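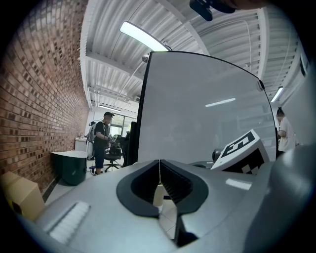

The brick wall and the big window, ground floor room at Vekgate.

Vekgate: the ground floor room
Gallery page 1, by Vlasta Polák
April 2024

Vekgate is a brick building at the back of the Hudec yard. It was put up as a store for a seed merchant and has been let as workrooms for the past 28 years. The gallery goes through the building room by room, starting with the ground floor room because it is the one most people ask to see. I have kept the notes short and put the practical details at the end for anyone thinking of taking a space.

The wall
The brick is red-brown with some tan and some much darker ones mixed in. The merchant bought his bricks in lots from whoever had them, and no attempt was made to match the colours. It was under plaster until the second tenant, a bookbinder, had it stripped back. We cleaned it with stiff brushes and water and left the mortar alone apart from one stretch near the yard door, where it was soft enough to rake out with a finger. That stretch has been repointed in lime. It still looks a bit pale beside the old work.

A dark baseboard runs along the bottom. The original boards went to Gorner, the salvage place, and what is there now is new timber. Please don't screw anything into the brick without asking first. Shelving should stand on its own feet.

The window
The large window is the reason the room lets easily. The daylight is good for most of the day and there is greenery on the other side of it, mostly shrubs that the last yard manager planted along the fence line. They get cut back in January. If they are left any longer the room goes noticeably dim by the middle of the afternoon.

The glass was replaced when the building was rewired. The old panes rattled in any sort of wind and tenants used to wedge them with folded cardboard.

The floor
The floor is light in colour and shows every mark, but it is easy to sweep. Under it is the old slab, which falls slightly towards the yard. You won't notice it walking, though a chair on wheels may drift a little if you get up from it quickly. Mats are fine. Rubber-backed ones are not, as they left a stain in the room upstairs that we have never been able to shift.

The sink corner
There is a white counter with a small tap, enough for rinsing cups and filling a kettle. It is not meant for paint or plaster. There is a deep trough across the yard for that and everyone in the building has the use of it.

The dark green bin with the white rim is for general rubbish. Cardboard goes out separately – flatten it and leave it by the yard door, and it is taken with the rest of the Hudec recycling. Boxes you are still using can stay against the wall as long as they don't block the way through.

Chairs and desks
The black office chair came with the room, part of a job lot from an accountant who was closing up. Spare ones are kept in the passage cupboard. The castors pick up thread and hair, so turn the chair over once in a while and pull them clear.

Desks are up to the tenant. The delivery door is wide enough for most things in one piece. The passage door is not, and we have had two tables stuck in it.

The building in numbers
Floor area of the ground floor room: 155 square metres, including the passage cupboard.
Floor area of the whole building: 205 square metres, not counting the loft.
People allowed in the ground floor room at one time: 30.

Who has used it
After the seed merchant came a sign painter, then the bookbinder, then a long stretch when it was rented by Ullus, who made lampshades and left a great many wire rings in the loft. Some of those rings are still up there. If you have a use for them, take as many as you like.

Since then it has been shared. People come and go at different hours and most bring their own gear in and take it home again. There is a shelf in the passage for things that need to stay overnight.

Visiting
The yard gate is open during working hours. Come in past the bike rack and keep left – the right-hand path goes to the Hudec loading bay and trucks reverse there. Ring the lower bell. The upper one sounds in the loft and won't be heard.

The next gallery page covers the upstairs room and the stairs. The loft will follow once it has been cleared and there is a light up there that works.

Notes by Vlasta Polák. Corrections to the history are welcome, particularly from anyone who knew the sign painter.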